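Drumach | Equipment Planning for Small-Parts Handling

About Us
Posted in June by Merle Hinds, Planning Office

Drumach prepares equipment plans and budgets for companies that are buying handling automation for the first time, or replacing cells bought before the current staff arrived. We do not sell robots. Our output is a written plan with a line-item budget, a floor layout and a purchase sequence the customer can hand to any supplier.

The office was started by Witold Krajewska and Wiesława Bednarek, who had both worked on the purchasing side at Kubiak. They still review each plan before release. Brodie Tipoki runs bench work, and Damian Głowacki keeps the cost tables.

What a plan covers

A plan begins with the part list. The last full list we processed, for the Mirwood packing line, had 2611 entries, which reduced to 104 handling classes once size, surface and stiffness were compared. Budgeting is done per class. A class that needs its own finger pads carries the cost of the pads, the spares and the changeover time; a class that shares pads carries only its portion.

Arms are usually the easiest line to price. The lines that are missed in first drafts are mounting plates, spare pads, cable sets, guarding, operator training and floor work. We list these separately and do not fold them into a contingency figure. Contingency is stated on its own line with the reason for it.

Running costs are entered by year of service. Pads are treated as consumables, fingers as parts with a fixed service interval, and arms as capital. Customers who account for these differently can have the sheet rearranged before sign-off – the totals do not change.

Bench work

Before a gripper goes into a budget, its finger and pad type is tried by hand on ordinary goods. Shaped plastic bottles are useful for this work: a body that widens and narrows gives a different contact at each height. Bench hours are billed at cost and appear in the plan under Evaluation. The Bresarex study used 385 bench hours, recorded by handling class.

Working with us

Send the part list first, in whatever format you have. Drawings are welcome but not required at this stage. We reply with a scope, a fee and a list of open questions. Site visits follow once the scope is signed. Supplier quotes are compared line by line, and any line a supplier has left out is marked as open – it is not assumed to be free.

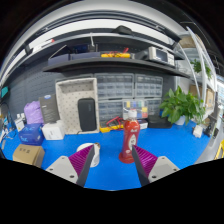
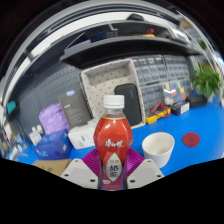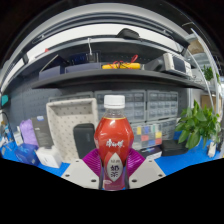
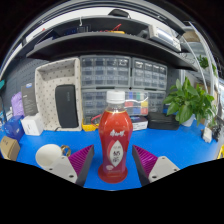

Bench work with a red bottle and ribbed finger pads.

Filed under: Company, Equipment Budgeting, Grippers

Contact: Drumach Planning Office, Room 2475 | © Drumach. All rights reserved. | Back to top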